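Why Won't Paper Lie Flat?

Filed under: Stuff You Already Own

Paper has one job when it isn't being written on. It has to lie there. You would think that after two thousand years of practice it would be good at this, but leave a poster on a desk over summer vacation and it comes back to school shaped like a potato chip.

To see why, you have to know what paper is made of, and the answer is mush. Wood gets chopped up and cooked until it falls apart into tiny hairs called fibers. One fiber from a spruce tree is shorter than a grain of rice and thinner than the hair on your head. Mix a great many of them with a ridiculous amount of water and you have pulp, which looks like oatmeal and should not be eaten like oatmeal.

At a paper mill, the pulp is sprayed onto a long moving screen. The water drains out through the holes and the fibers stay on top in a tangle. Then the tangle is squeezed between rollers, dried over hot cylinders and wound onto a roll as big as a car. The old Marchetti mill in Kosport had a machine 227 feet long, and the people who ran it had to shout at each other all day, which they say is why everyone in Kosport still shouts.

Notice that the screen was moving. That matters. When logs float down a river, most of them end up pointing downstream, and fibers do the same thing on the screen. So every sheet of machine-made paper has a direction, called the grain. You can find it by tearing a page of old newspaper (ask whether it is old first). Tear it one way and you get a nice straight rip. Tear it the other way and you get something that looks like a map of Norway.

Now add weather. Fibers are thirsty. They pull water right out of the air, and when they drink they get fatter, but hardly any longer. A sheet of paper on a damp day therefore grows a tiny bit across the grain and almost not at all along it. If the edges drink faster than the middle, the edges are suddenly too big for the sheet they belong to. They have nowhere to go except up and down. Waves!
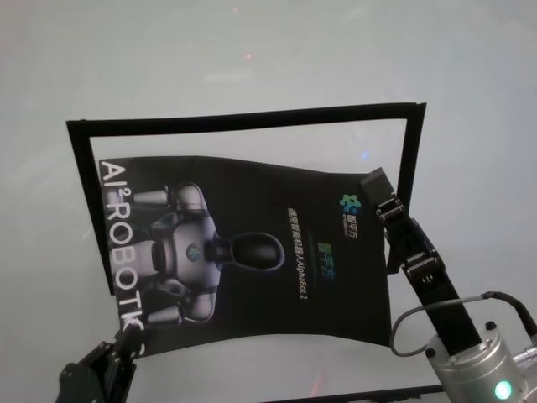
Dolores Obi wrote in after our last page on glue to ask why, in that case, the cover of her cookbook always curls and the pages inside behave themselves. She has tried putting a brick on it. She says the brick was a success until she took it off.

Good question, Dolores, and sorry about the brick. Your cover probably has a shiny plastic coating on the outside and plain paper on the inside. The plastic doesn't drink. The paper does. One side stretches, the other side refuses, and the whole thing bends toward the side that refused. The pages inside are plain on both faces, and they are squashed together where damp air has trouble reaching them.

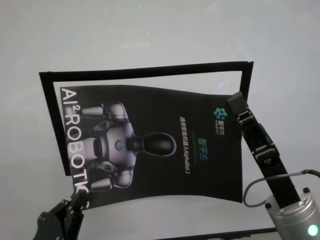

Ink has a part in this too. Most ink starts out wet, and wet ink gives the fibers one more thing to drink. A page with a few lines of type gets only a sip. A page that is mostly dark gets a bath, on one side, and then has to dry out again. You might suppose that white letters are made with white ink. Often there is no ink there at all. A sheet like the black one with the big white capitals can be made by printing black everywhere except the letters, so that the words are simply the places the printer skipped. It is a lot of work to go to in order to leave something alone.

Try it yourself

You need two squares of plain paper and a wet sponge. Draw an arrow on each square pointing along the grain. (Do the newspaper trick on a spare piece to find it.) Wipe one side of the first square and watch which way it rolls. It should curl up into a tube, and the tube should run the same way as your arrow. Leave the second square dry, so you have something to compare it with.

If yours rolls the wrong way, you probably drew the arrow wrong. We did, 5 times, and there is now a drawer in the office full of small tubes.

Next page: Why tape has a smell.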